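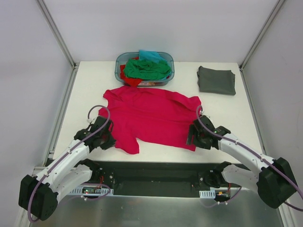
Folding and laundry: your questions, my answers

Since I put up my post on getting through the washing without losing a whole Sunday, I've had a heap of emails asking much the same things. So I've gathered them up on one page! I'm no expert, I just do a lot of folding.

Do you fold straight from the basket?
Yes, always. I used to tip the lot out and then spend ages pushing it about. Now the basket goes at the back of the table and I pull out one thing at a time. If a sleeve or a bit of red cloth is hanging over the rim, that's the one that comes out next (very scientific, I know).

Where do the folded things go?
Off to one side, well clear of the basket. Fletcher Tipoki wrote in to say he stacks his on the nearest chair, and good luck to him, but my chairs get sat on.

Does the table have to be white?
Not at all, but I like it. Bright pink, green, red, charcoal grey - it all shows up against white and so does any fluff. What matters more is that it's smooth and you can wipe it.

How do I start on a shirt?
Lay it flat with the collar pointing away from you and the hem nearest your tummy. Spread the sleeves out to the sides, then smooth from the middle outwards with flat hands. You won't get every wrinkle and you needn't try. Sides in, sleeves back on themselves, then up from the hem in halves or thirds, depending on your drawer.

My hems always go wonky. What am I doing wrong?
Probably pulling on one corner. Take hold of the hem in two places and give it a gentle tug towards you. If it still bunches up, lift that bit off the table, give it a little shake and put it down again.

What about big soft pieces with no obvious shape?
Find the straightest edge and work from that. Fleecy or knitted cloth tends to wave along the bottom, so if you start there you'll be chasing it all evening. Get the good edge lined up first, flatten the long ripples towards the other side, and let the wavy edge end up inside the fold. It's also a handy moment to look for specks and smudges before it goes in the cupboard.
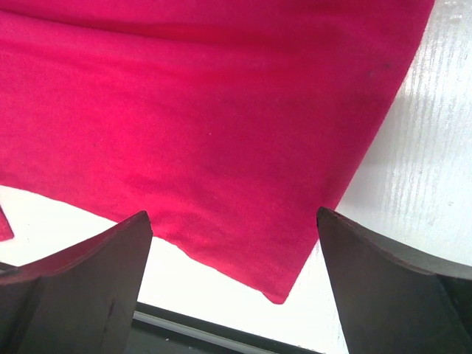
Should I wash reds on their own?
The first few times, yes. After that I put mine in with other darks on a cool wash. I learned this in July one year with a new red towel and a full load of pillowcases, and I'm still sleeping on the pink ones.

Can I share this page?
Please do! Just link back here so people can find the rest.

Last updated 18 April 2021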